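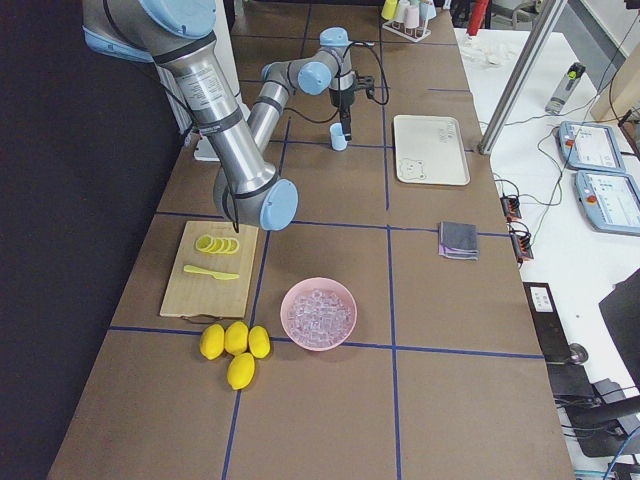
Light blue cup on the brown table, cutting board next to it.

How to do a day trip from Tornport to Predunico by ferry

Quick one, writing this between boats.

1. Tickets. Get them at the Kouris kiosk by the harbour wall, not on board. 17 for a return, cash. On board it's 26 and they grumble about change.

2. Which boat. First one out. The second is full of tour groups and you lose the best of the morning. Be in the queue early, no seat numbers.

3. Where to sit. Left side going out – cliffs and the lighthouse. Back deck is windy, bring a jumper even in hot wether.

4. On the island. Turn right off the jetty, follow the path uphill to the chapel. 2 hours there and back at a slow pace. Proper shoes. Stony all the way, flip-flops are a bad idea.

5. Swimming. Small cove under the chapel, steps down on the far side. Pebbles. No shade, no shop, so carry water.

6. Food. Only 3 places to eat, all by the jetty. Grilled sardines in the middle one, very good. Order before the walkers come down or you will wait.

7. Getting back. Check the board at the jetty when you arrive, times change with the wind. Don't trust the leaflet from the hotel – mine was last year's.

Boats start again on 9th March and stop in December. Outside that you need a private boat, ask at Kouris, no idea on the price.

Will add the bus times to the harbour when I find were I wrote them down.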